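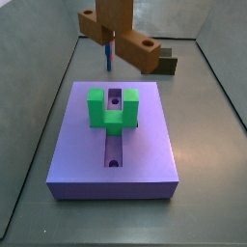
Jornitz Technical College Students Advance to Milero Assembly Challenge Final

JORNITZ, 10/3/21 - A team from the Robotics and Automation Club at Jornitz Technical College has been chosen to compete in the final of the Milero Assembly Challenge, to be held in December at the Odalgate Exhibition Hall. The team is one of eight finalists selected from the qualifying round.

The Milero Assembly Challenge asks student teams to program a robot arm to put together a set of interlocking block parts without human help. Parts must be picked up, turned to the correct angle and seated in matching slots. Among this season's tasks is the placement of a green forked part, which must stand upright in the channel of a purple base block. Teams are scored on accuracy, on total time and on the quality of their written report.

Jornitz received 903 points in the qualifying round, the highest score recorded by the college since it first entered the event.

"The forked part took up most of our summer," said Larysa Kobzar, team captain and a second-year student in the automation program. "If the stem is even slightly turned, it catches on the edge of the channel. We rewrote the approach path several times before we had one we were willing to submit."

The club was founded six years ago and now has 65 members drawn from the engineering, computing and design programs. Club members meet in the Balaskas Laboratory, where work on the final set of tasks is under way.

"This result reflects steady work by our students over two semesters," said Humaira Mohmand, Dean of Applied Technology. "The college is pleased to support them as they prepare for the final."

Faculty advisor Fahad Sial will travel with the team to Odalgate. The rules for the final add a second base block and shorten the time allowed for each run - a change that the team is addressing through revised grip and release routines.

Students interested in joining the club may apply through the Office of Student Programs. No earlier experience in robotics is required.

Media contact: Bushra Rizvi, Office of Communications, Jornitz Technical College

Related news
Shazia Usmani Named Director of Student Programs
Balaskas Laboratory Extends Evening Hours
Automation Program Opens Spring Applications

© Jornitz Technical College. All rights reserved. | Contact | Back to top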